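Alari two-arm kit, trial unit - support log
Ticket 1603-K
Status: open, waiting on supplier
Product: Alari bench kit (2 arms, 2 grippers, wrist cameras, Mussa control software)
Supplier: Zistbridge
Opened: 22 August 2021
Priority: normal, please treat as high, trial clock is running

Summary
Left arm stops part way into a reach when picking utensils out of a caddy. Right arm does the same job fine on its side. Error shown is 52, "path not reached". Not every time. Worse after the bench has been moved.

What we're trying to do
Kitchen tidying job from the Laron task pack. Utensils stand upright in a caddy, arm takes one by the handle, lifts, lays it down on the bench, goes back for next. Then the bottle task, which is grip at the cap and shift sideways. We're reviewing the kit before deciding whether to keep it, so both tasks matter and the write-up goes in at the end of the loan.

Setup
Dark bench top pushed up to the wall. One arm each side. Software as delivered plus the one update it asked for on first start. No changes to speed or grip settings at that point.

Entry 1
First run of the job. Right arm homed, left arm homed, both green on the Mussa panel. Started the right side on the bottle. OK.
Left side on the caddy. Got one utensil out, put it down, went back, stopped above the rim. Error 52. Cleared it, ran again, same place.
Power cycled. Ran again, got two out, then stopped.
Logs saved, attached as left_reach_a.

Entry 2
Checked the obvious.
- cables seated both ends, yes
- emergency stop released, yes
- base clamps tight. Left one took another half turn. Not loose exactly but not tight
- nothing for the elbow to catch on that I can find
- joint zero marks line up on all joints of the left arm

Reran. Error 52 again, but later in the move. So the clamp might be part of it.

Entry 3
Reply from Zistbridge (pasted, shortened):
"Thanks for the logs. Error 52 is raised when the arm can't get to the target within the time allowed. Most often the target is too near the limit of reach, or the bench position saved in Mussa doesn't match the real bench. Please redo bench setup with both arms and send a still of the working area from a chest-height camera with both grippers showing. Please don't alter the time limit for now."

Had already altered the time limit. Put it back.

Entry 4
Bench setup redone, both arms. Took ages, the left gripper has to touch each corner marker and the panel doesn't tell you which corner it wants next, you have to read it off the little map. Saved as bench_2.

Still as asked for:
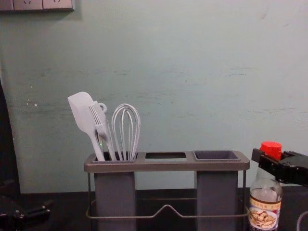 Ran the left side again on bench_2. Whisk came out and went down. Spatula came out and went down. Fork, error 52. The fork stands close in against the spatula so I put the spatula back and tried the fork first. Error 52 again.

So it's not purely reach, the whisk is no nearer than the fork as far as I can tell. Can someone your end explain what the planner thinks is in the way? The panel only says "path not reached", which covers everything from too far to blocked.

Entry 5
Reply from Zistbridge:
"Still is fine, thank you. Looking at the log for the fork we think the planner is leaving a large safety gap round the utensils beside it. Long thin items close together get merged into one block. There's a setting for this, Mussa > Task > Gap. Try one step down. Also please check the left wrist camera is in focus and that its lens is clean."

Questions back:
1. Why isn't Gap in the manual? Looked, can't find it. The Laron booklet has it under a different name and says leave alone.
2. Is Gap per arm or for both? Panel doesn't say.
3. Does it reset after an update? Need to know as we'd be handing this to people who won't check.

Entry 6
Gap one step down. Lens wiped with the cloth that came in the case, focus looked ok before and after so don't think that was it.
Fork first: out and down. Good.
Fork again with spatula back in: out and down. Good.
Whisk: out, but brushed the spatula on the way and knocked it over inside the opening. No error raised.

That worries me more than the stop did tbh. With Gap down it'll touch things next door and carry on as if nothing happened. For plastic kitchen stuff fine, for anything breakable not fine. Please log as a seperate point if you need to.

Entry 7
Bottle task, right side, for comparison. Gap is per arm by the look of it, right side still reads the old value. No errors. Grip at the cap held through the shift. Left the bottle standing where it should be.
Swapped the tasks over, so left arm on bottle, right arm on caddy. Left arm did the bottle without error. Right arm did the caddy with Gap at the factory value and no error, fork included.

So same task, same items, same factory Gap, right arm fine and left arm not. Doesn't fit with the Gap explanation on its own. Unless the left wrist camera sees the items as fatter than they are?

Entry 8
Reply from Zistbridge:
"Good test, thanks. That does point towards the wrist camera on the left. The camera mount has a small plate which can sit a degree or two out if the unit has had a knock in transit. Please send one wrist camera still with the gripper open and low, next to a caddy, flat board in view if you use one. We can measure the angle from the fingers."

Case did arrive with a dented corner, reported at the time, no reply to that. Mentioning it again here.

Entry 9
Wrist still, gripper open. Spatula, brush, whisk and tongs in the holder this time. Full size file is in the upload folder, this one is shrunk to fit the ticket.

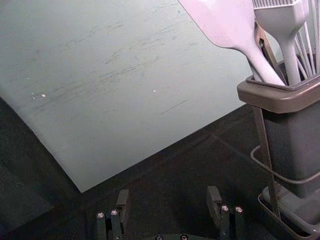 Haven't touched the mount plate. The manual says doing so ends the cover on the camera, and we're on a loan unit. If you want us to loosen it please say so in writing on this ticket.

Other things found while at it, not urgent:
- the wrist camera view in Mussa freezes if you switch arms while it's loading. Switching back fixes it
- the save button for stills greys out after the first one till you close the window
- the task list sorts Laron tasks by date added, not by name, no way to change it
- the fan on the control box is louder than we expected for something that sits in a shared room. Not a fault I think, but it'll go in the review

Entry 10
Reply from Zistbridge:
"Received both. We've passed the wrist still to the team who look after the mount. In the meantime please leave Gap at the factory value on the left arm and use the right arm for close-packed items. Gap is per arm, and it does reset after an update. It'll be in the next manual, due February."

February is no use to us, the loan is up well before that. Can we have the page early, even as a draft?

Also, "use the right arm" is okay as a stopgap but we're being asked to judge a two-arm kit. If the answer is a new mount plate please send one, or swap the left arm, we've kept the packing.

Entry 11
Gap on left back to factory. Confirmed error 52 comes back on the fork, so it's repeatable. Log attached as left_reach_d (there's no c, I overwrote it, sorry).

Tried one more thing. Ran the left side with the fork moved further away from its neighbours. No error. Moved back close, error. So spacing matters on the left and doesn't on the right. That ties in with your angle idea, if the camera's tilted then two thin things with a small space between could look like one.

Notes for our review so far, copied here so the supplier can comment
Arms: good, quiet, smooth.
Grippers: good. Held everything we gave them.
Software: usable. Error messages too thin. One code for several causes cost us most of the time on this ticket.
Manual: behind the software.
Task pack: decent, the kitchen job is a fair test. Wants a plain list of how far apart items need to be.
Support: polite, quick enough, answers only part of what's asked. Question 1 in entry 5 still not answered.

Needed from Zistbridge
- yes or no on loosening the mount plate
- draft Gap page
- answer on the touch without error, entry 6
- replacement plate or arm, with a date
- whether the loan can be extended by the time lost

Leaving the ticket open. Arms parked and powered down till we hear.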